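Subject: Re: [otville-kitchens] Coffee and tea at the Sunday lunches – what to do about cups
From: Teodor Cieślak
To: otville-kitchens list

Thanks to everyone who wrote back over the past week. I've read all of it and will try to answer in one message. For those who joined the list in September, I'm quoting the start of the thread so you don't have to dig for it.

> From: Nwachukwu
> Subject: Coffee and tea at the Sunday lunches – what to do about cups
>
> We served 81 people at the last lunch and went through two sleeves
> of paper cups before dessert was out. A carton of 800 used to last
> most of the season and it doesn't now. People take a cup for water,
> another for coffee, and then lose track of both. I would like us to
> go back to mugs. The hall in Stilovdale has shelves of them and
> they only get used for the spring supper. My one worry is the
> washing, as we have a single deep sink and the drainer is small.
> Could we hear from people who have done it both ways?

I have done it both ways. At the old hall we used mugs for years, and the washing was manageable when we did it in two rounds, one after the soup and one at the end. The trouble came when it was left to the end. By then the dish towels are soaked, everyone wants to go home, and the same pair of people are stuck at the sink. If we go back to mugs I would want the first round written into the schedule, with names next to it.

On cost, I don't think the cups are a large part of what we spend. The coffee is. We switched to the Prenetti dark roast last winter and it is good coffee, but we make too much of it and pour the last urn down the drain most weeks. Filling the second urn only halfway would save more than the mugs will. I'd do both.

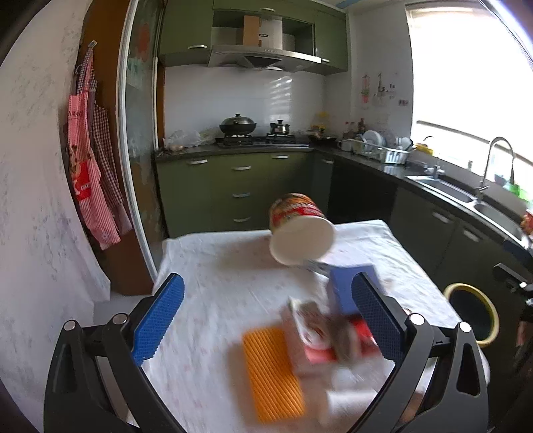 Nwachukwu answered that part off the list and is fine with having it passed on: the second urn can be half filled as long as the tea water is kept separate, as the tea drinkers were left waiting twice last season and were polite about it only the first time.

Fair enough. We can use the big kettle for tea and leave it on the back burner from noon on. It takes a long time to come to a boil, so whoever opens up should fill it before doing anything else.

A few other points that came up.

Lids. Two people asked for lids for guests who carry a drink back to the table with a cane or a walker in the other hand. Mugs won't help them. I would keep a small stack of paper cups with lids at the end of the counter and let people ask. That would bring us down to a handful a week, and one carton should see us through to summer.

Cup size. The cups we have been buying hold more than most people drink. If we keep any paper at all, get the smaller size. The lids are not the same for both, so please check before ordering.

Chipped mugs. When I looked through the Stilovdale shelves there were several with chips on the rim. Those should come out before we start. They can go to the plant table, where they seem to be popular.

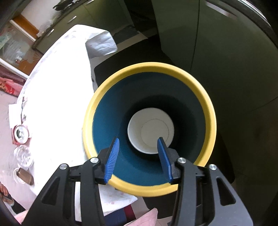
The drainer is the real problem. It takes one rack, and a rack of mugs has to sit a while before anyone can put the next one down. I measured the counter to the left of the sink and there is room for a second rack if the bread box moves to the pantry shelf. I'd ask whoever does the bread to say yes or no to that before I go and buy a rack.

I also want to say something about the start time. We have been putting the coffee out at the same time as the soup, and that is when most of the extra cups go. If coffee comes out with dessert, people take one mug and keep it. Water glasses can be on the tables from the beginning. We have plenty of those and they fit in the top cupboard with no changes.

So my proposal is this: mugs for the next 5 lunches, coffee with dessert, one washing round after the soup and one at the end, second urn half full. Then we look at it again. If the washing crew is worn out by it, we go back to paper in the smaller size.

Please reply to the list and not just to me, so the others can see it. I need two names for the first washing round this Sunday. I can take the late one.

Teodor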